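Fivico publishes upkeep guide for two-finger grippers and advises owners to test it for themselves

Clomden, 13 October 2018 – Fivico has today released a free upkeep guide for its hand-held two-finger gripper. It covers pad changes, joint checks and the order in which to do them. The company makes no promise that following it will cure a poor grip.

The guide grew out of a trial at the Sondness workshop that began in March. Of 229 faults logged there, 65 were put down to worn pads. Fivico thinks that figure is too neat, as several of those tools also had slack joints and new pads may simply have hidden the trouble.
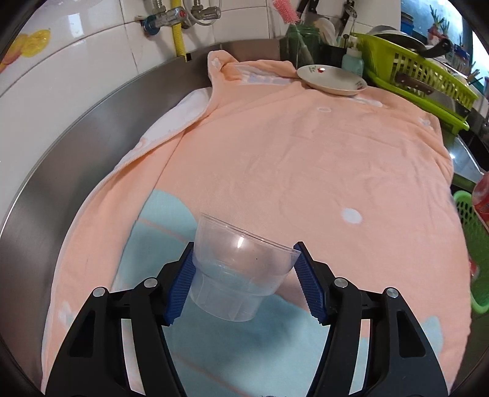 Ribbed blue pads on either side of a clear plastic cup. The silver pins mark the joints.

Owners are asked to check the pins before touching the pads, then try the grip on something light and thin-walled. A pad that looks fine may still be past its best – looks proved a weak guide in the trial.

The Lau service kit holds six spare pads and costs 1,199 in local currency at Clomden. Fivico does not suggest buying one until the joint check has been done.

Copies of the guide are available from the Sondness service desk.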